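# The Long Road to a Tidy Table

The household robot has been promised for longer than most households have owned a dishwasher. The promise usually takes the form of a machine that clears up after people, and it is at the level of the single tabletop that it can be most fairly judged. 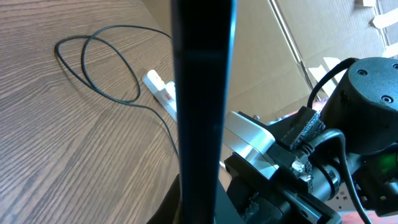
## A cable is harder than a cup

The black cable lying in loose, overlapping loops is among the most demanding objects an arm can be asked to handle. A cup keeps its shape when it is lifted. A cable does not, and each attempt to grip one part of it moves all the others. The white power strip beside it is a simpler matter, being rigid and easily told apart from the table beneath.

The Varma programme, run from workshops in Grostitz, has built its trials on ordinary jobs of this sort. Its list holds 57 chores drawn from homes, small shops and packing rooms, and each is attempted in the disorder in which a person might leave it. Coiling a lead, flattening a carton and wiping down a counter are all included. At the most recent review, in April, the arms completed 9 of them to the standard the programme requires, which is that no one should need to step in or do the work again afterwards.

Nine is a modest figure, but the programme regards it as a sound one. Earlier trials elsewhere had allowed objects to be set out in advance, and had reported better results for that reason.

## What the shop floor has learned

Industry has had an easier time of it. At the Draltstead distribution works, arms of a similar size have been filling cartons on the evening shift for three years. The goods arrive facing the same way, the cartons are all of one kind, and the lighting does not change. Staff have been moved to checking and returns, where judgement is still wanted.

Even there, the limits are plain. Draltstead's returns bench remains entirely manual. Goods come back in torn packaging, with chargers and leads wound together, and the works has twice put off plans to automate the bench. Management has said that it will look at the matter again when a machine can sort a mixed carton at half the speed of a trained member of staff.

## Touch, and the lack of it

Much of the difficulty lies in the fingers. People find the end of a lead by feel, often while looking at something else. Most working grippers rely almost wholly on sight, and the gripper's own finger may stand between the camera and the thing to be picked up. Varma has begun fitting pressure sensing to its newer hands, with some improvement in soft items such as cloths and bags. Cables have shown less progress.

Cost is the other concern. Grirkenell, a housing association which has offered three of its flats for home trials, has asked that any machine placed with tenants be safe to leave running and simple to switch off. It has also asked who will pay for repairs, a question that remains under discussion.

## A reasonable expectation

Forecasts vary widely. One planning paper prepared for the programme gives 2063 as the year by which a general household machine might be in common use, and its authors are careful to call this an estimate. Single-purpose devices will come sooner – a machine that folds towels, or one that loads a rack – and the shop floor is likely to see them before the kitchen does.

Home trials at Grirkenell are due to begin once the safety review is complete. The first chore to be attempted will be clearing a table after breakfast, with cables left for a later stage.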